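Reference > Automation > Faults and incidents > Orngate pouring fault

Orngate pouring fault

By the Zorkby reference desk
January 10, 2020

The Orngate pouring fault was a software and calibration fault in a two-armed robot work cell at the Istildale test hall. It caused one arm to lower a bottle onto the rim of the cup held by the other. No one was hurt. The fault is often cited in discussions of how two arms that share a task should agree on where they are.

Background

Orngate is a tabletop cell in which two arms work face to face. In the pouring task, one arm holds a paper cup above the table while the other brings a plastic bottle over it and tips it. The motion is rehearsed with empty bottles before any liquid is used. The control program, Lukumay, was written at Zorkby and had been in use at Istildale for two years before the fault appeared.

Each arm has its own origin point, and Lukumay keeps a stored offset between the two. The offset is measured during calibration and read from a file when the cell starts.

The fault

In August the right arm was taken off its mount for a bearing change and refitted. Calibration was run afterwards and gave a new offset, but the program went on using the old one, which it had kept in memory. The difference was small enough to pass the start-up check, which allowed an error of up to 20 mm.

Over the following week the cell made 287 pours with empty bottles. Most finished without an alarm, although the mouth of the bottle was lower than planned each time. In the last of them the bottle met the cup, crushed the rim and pushed the cup down through the fingers of the gripper. The left arm read the extra load as a slipping cup and tightened its grip. The right arm carried on downwards until its force limit tripped.

The emergency stop worked as designed. The arms came to rest in nearly 200 milliseconds and stayed where they were, with the cup still pinched between them. Staff freed it by hand once the power had been cut.

Cause

The inquiry at Istildale named two causes. The first was that Lukumay did not reload its calibration file unless the whole cell was restarted, a step missing from the refitting instructions. The second was that each arm watched only its own forces. Neither was told when the other met resistance, so the two reacted separately and made the squeeze worse.

A third point was raised but not upheld. Some operators thought the soft walls of the cup had hidden the early contact. Force records showed a clear rise at the moment of touching, which the program had logged and ignored.

Changes made

Lukumay now reads the offset at the start of every task and refuses to run if the file is newer than the copy in memory. The start-up tolerance was cut to a quarter of its former value. A contact felt by either arm now stops both. The revised cell completed 320 empty pours before liquid was allowed again.

The bottle is also brought in higher than before and is tipped towards the cup with a gap left between the two.

Contact the reference desk | Copyright Zorkby | Back to top

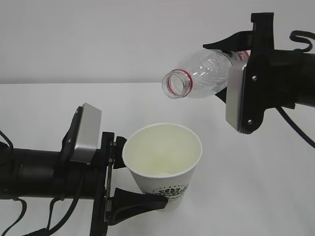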